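Budgeting for a two-arm humanoid for office cabinet work: what belongs in the quote?

Posted by benchload_k
3 June 2020

We are pricing a humanoid for records handling: open a cabinet door, take out a ring binder, put it on the counter, return it later. Jurnex quotes the base unit with grippers as an extra line. Ondora quotes a package with multi-fingered hands included but leaves out service. Our cabinets have recessed pulls and concealed hinges. Purchase is planned for January. What do people forget to budget for, and do we need the fingered hands or will parallel jaws do?

torque_ledger
Recessed pulls decide this. A wide parallel jaw has nothing to close on until the door is already ajar. Either pay for fingers or retrofit bar handles. We have 400 doors, so the retrofit quote came out higher than the hands and we dropped it.

Lines missing from most first quotes:
Spare hand, one per side. Lead time on ours was 15 weeks.
Finger pads and tendons as consumables.
Hinge adjustment. Repeated off-axis pulling loosens the screws, and someone has to be paid to tighten them.
Floor area. Mark out the full door swing plus standing room for the robot, then check it against your aisle width.

Ask both vendors for a trial on your own furniture before signing. Ondora agreed to 2 days on site. Jurnex wanted a fee — negotiable, in our case.

pallet_jack_9
just get jaws, way cheaper. you can always upgrade

mezzanine_ops
Upgrading later means a new wrist adapter and recalibration on most arms, so get that price in writing now.

I would also settle the payload question early. Weigh your heaviest full binder and compare it with the rated load at full reach, which is lower than the headline figure. Cabinet and binder type for reference: 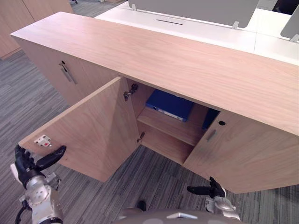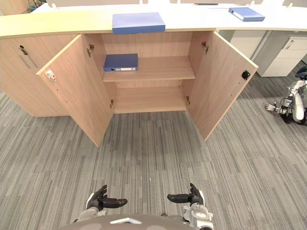
Integration is the other item. Pustora bills it by the hour and Osei bills a fixed price per task, with door opening and binder placement counted as separate tasks. Fixed price suited us because the hourly estimate had no upper limit. Check what the vendor counts as a new task. A different shelf height was one under our contract; a different binder color was not.

Locks are a separate matter. If the cabinets have to stay locked outside working hours, leave key handling to staff and keep it out of the specification.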